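Der Planer meldete den Fehler immer an derselben Stelle, nach dem zweiten Greifpunkt und vor dem Umschlagen des Ärmels. Kimie Hoshino ließ das Protokoll zurücklaufen bis Zyklus 2125 und las die Zeile noch einmal: Zustand unbekannt, Konfidenz unter Schwelle, warte.

Ein Timeout war es nicht. Der Regler lief, die Gelenkmomente lagen im Band, die Kameras lieferten Bilder. Das Programm hatte einen gültigen Plan und führte ihn nicht aus.

»Seit wann?«, fragte Kumiko Ogura. Sie war mit dem Nachtzug aus Paltville gekommen und hatte den Mantel noch an.

»Seit dem Zusammenführen der beiden Zweige. Fujimoto schätzt die Stofflage, Rosari plant die Bahn. Einzeln laufen beide durch.«

»Und zusammen?«

»Zusammen wartet es.«

Kumiko setzte sich und öffnete die Konfiguration. Sie hatte den Schätzer vor acht Jahren in Jurnberg geschrieben, für Servietten, rechteckig und ohne Ärmel. Dass er noch irgendwo lief, hatte sie aus einer Fehlermeldung erfahren, in der ihr Kürzel stand.

»Gib mir den Schrittmodus«, sagte sie.

Kimie schaltete um. Von da an brauchte jede Bewegung eine Freigabe. Anfahren. Absenken. Schließen. Nach jedem Schritt schrieb das System seine Annahme über den Stoff ins Protokoll, dahinter die Abweichung zur Messung.
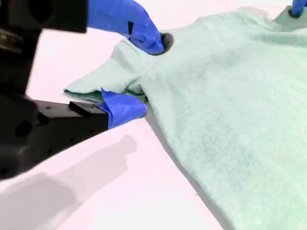 Im siebten Schritt sprang die Abweichung. Der Schätzer führte zwei Hypothesen: Entweder lag der Ärmel auf dem Rumpf, oder er lag daneben. Beide bekamen fast dasselbe Gewicht. Mit jeder neuen Aufnahme tauschten sie den Rang, und mit jedem Tausch verwarf Rosari den Plan und rechnete neu.

»Bei einer Serviette kam das nicht vor«, sagte Kumiko.

»Kann man die Hysterese erhöhen?«

»Kann man. Dann entscheidet er sich und liegt in der Hälfte der Fälle falsch.« Sie scrollte nach oben, zu einem Kommentar, der älter war als der Rest der Datei. »Der Wartezustand ist von mir. Ich wollte damals, dass er lieber stehen bleibt – für eine Vorführung. Er sollte nichts vom Tisch ziehen.«

Kimie las den Kommentar. Er lautete: vorläufig, im November entfernen. Eine Jahreszahl fehlte.

»Was hätte er tun sollen?«

»Ziehen. Ein kleines Stück, dann neu messen. Liegt der Ärmel auf, wandert die Kante anders als daneben.« Kumiko tippte bereits. »Eine Bewegung, die nur der Information dient. Kostenfunktion um einen Term erweitern, Entropie der Hypothesen, Gewicht klein halten.«

Sie brauchte über zwei Stunden. Den alten Zustand löschte sie nicht, sie setzte ihn ans Ende der Prioritätenliste. Kimie schrieb die Änderungsnotiz, 18. Mai 2018, und ließ das Feld für den Prüfer frei.

»Starten?«, fragte sie.

»Schrittmodus lassen.«

Kimie gab den siebten Schritt frei. Im Protokoll erschien eine Zeile, die es vorher nicht gegeben hatte: Sondierung, Zugweg minimal. Kumiko zog den Mantel aus und hängte ihn über die Stuhllehne.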